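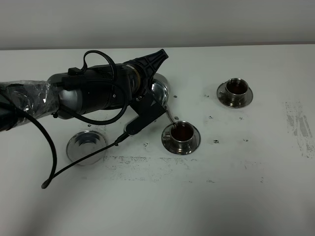 Pour Slowly, Write It Down

Rule 7 has been rewritten more than any other. It used to say "pour carefully." Three words if you count the number, and useless to a machine. Now it runs most of a page and there are still arguments about it.

I spent one October morning with the people doing the arguing. They work out of a shared building at Dedcombe, second floor, bad heating, good biscuits. The project is called Tukimton, after a street one of them used to live on, and what it wants to produce is a plain-language code of practice for robots that handle drinks. Cafes, care homes, hotel breakfast rooms. Places where somebody is going to be sitting right there, maybe with a hand out.

There are plenty of rules for robots behind fences. Fewer for one passing you a cup of tea.

"The old habit is to write rules about the arm," says Karla Hinojosa, who runs the drafting. "Speed, force, reach. Fine, we need all that. But the thing that burns you is the tea."

So the draft starts from the tea. How full is the pot. How full is the cup allowed to get. Where is the spout when the pot starts to tip, and who's allowed to be near it. The fill line is the big fight at the moment. Hinojosa wants a finger's width of empty cup, always. Irfan Bajwa, who tests the rules on real hardware, says a finger's width is not a measurement and anyway nobody pays for three quarters of a cup.

They've been at that one since spring.

Bajwa's part is the trials. Every clause gets tried on the bench before it goes to a vote, and every trial gets a line in the log – what was poured, how much landed outside the cup, what the arm did next. The log was at 347 lines when I visited. A clause needs 20 clean pours in a row to go forward. One drip on the saucer and the count goes back to zero, which Bajwa thinks is harsh and Hinojosa thinks is the whole point.

He read me a few lines over coffee. "Drip, saucer." "Drip, saucer." "Stopped early, no reason found." "Good." Then a whole collumn of "Good," then "Drip, saucer."

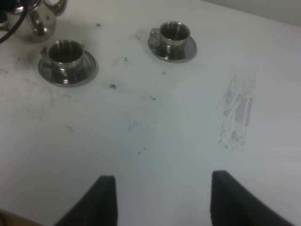
Tukimton Serving Safety Bench

Metal cups are their own headache. Shiny steel throws reflections, and a camera can mistake a reflection for an edge, or for liquid. Dark drink in a polished cup, worse. The draft says any setup serving into reflective cups has to be tested with those exact cups, in the light of the room where it'll work. No borrowing results from white china. Mateja Golob wrote that clause after reading a stack of trial reports where the cup type wasn't even mentioned.

"You'd get a hundred pours and no idea into what," she says. She means it literally, one report claimed 100 and had a single blurry photo.

Cables next. The clause is short: no loose cable in the path of the pour, none that can hook a cup or saucer, none hanging where a guest could catch a sleeve. Short and widely ignored, says Golob. Development benches are allowed more slack than public ones but the rule has to be met before a member of the public sits down.

Then handles. I hadn't thought about handles. A cup set down with its handle facing the robot is a cup the guest has to turn, and turning a full hot cup is how people get scalded. The draft wants the handle toward the guest's stronger hand, or if that isn't known, to the side. Turkden, a small hotel group that's agreed to try an early version, asked for this to be optional. The team said no. Talks continue.

Covers get half a page. Plastic wrap over an arm keeps splashes out of the joints, but it wrinkles, it snags, and it gets dirty. So – inspect before each shift, replace if torn, no loose ends near the gripper. Golob would like a proper fitted sleeve to be mandatory. Bajwa says wait till you see what they cost.

And cleaning. Any spot on the table gets wiped before service. Old marks too, even ones that won't shift, have to be noted, so that a fresh spill can be told apart from last month's stain. Boring clause. Passed first time.

The best argument of the morning was over stopping. Say a person reaches in mid-pour. On a factory arm the answer is easy, freeze. Freeze a tilted teapot and it keeps on pouring. Kļaviņa, the test lab that reviews the drafts, wants the spout brought upright first and the arm halted second, and wants a time limit on the first bit. Hinojosa agrees in principal. How long is the limit? Bajwa's bench says one thing, Kļaviņa's says another, and until the two match there's a blank in the text with a yellow sticky note on it.

The next draft goes out for comment once that blank is filled. Comments from people who carry trays for a living are especialy welcome, Hinojosa says, and she'll take them on paper.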